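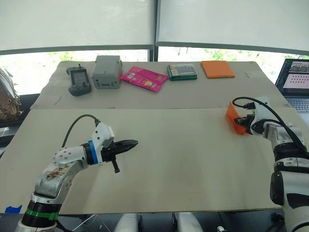

March, late, kitchen table

Back from the open day at Hultside and my feet hurt. I said I'd write it down the same night this time, before I start remembering it as better or worse than it was.

Parking was in the far lot, naturally. They gave me a visitor sticker with the number 212 on it and a tote bag with a pen in it. The tour started with a talk in the canteen by a man from Brastmont, who are paying for a good part of this as far as I could tell. He had a slide that said 1234 in huge figures. Hours of practice, I think, though he moved on before explaining if that was hours for the machine or hours for the people running it. I wrote it on my hand so I could ask later and then didn't ask.

The next slide was a success rate. 99 percent. Of what? Picking things up, he said, "under normal conditions." A woman behind me laughed through her nose and I liked her for it.

Then the demo room, the part I'd come for. Blinds down, a laptop off to one side, two arms over a table. The theme was paper, and I'll admit I had pictured boxes, or bottles, or anything a person might pay to have moved. We got paper airplanes. An arm can hold a sheet of orange paper up in the air, fine, I can see that it can. I can also do it, and so can my nephew, who is four.

The guide kept saying "it understands the sheet." I don't think it understands the sheet. I think it closes two fingers where it has been taught to close two fingers. I asked what happens if you swap in newspaper, or a page that's already been crumpled, and I was told that was a great question. When someone tells you that you've asked a great question you should sit down, as no answer is coming.

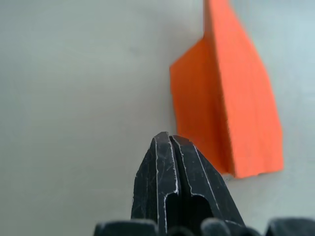 What bothered me more was how the room went quiet and fond. Grown people leaning over the rope, whispering "come on, come on" at a gripper. I caught myself doing it too. It's hard not to root for something that slow. But rooting for it isn't the same as believing it's any use, and I noticed the Ikier brochure on the way out had the word "ready" on the cover twice.

To be fair to them (I'm trying), the engineers were a lot more modest than the slides. The younger one told me folding is hard for a machine on account of paper bending every which way, and that a crease a little off at the start makes trouble all the way down. That I believed. She also said she'd had enough orange for one lifetime. If she had given the talk I might have come home in a different mood.

I left before the last session, on Rivas, their name for the software side. Somebody had propped the canteen door open and there were 2 trays of sandwiches left, egg and something gray. I had egg.

Must write to the office tomorrow and say I don't think we should sign up for the trial, or at least not until they'll let us bring our own stuff in and put it on the table. Our envelopes, our mess. Also find the pen, I had it in the car.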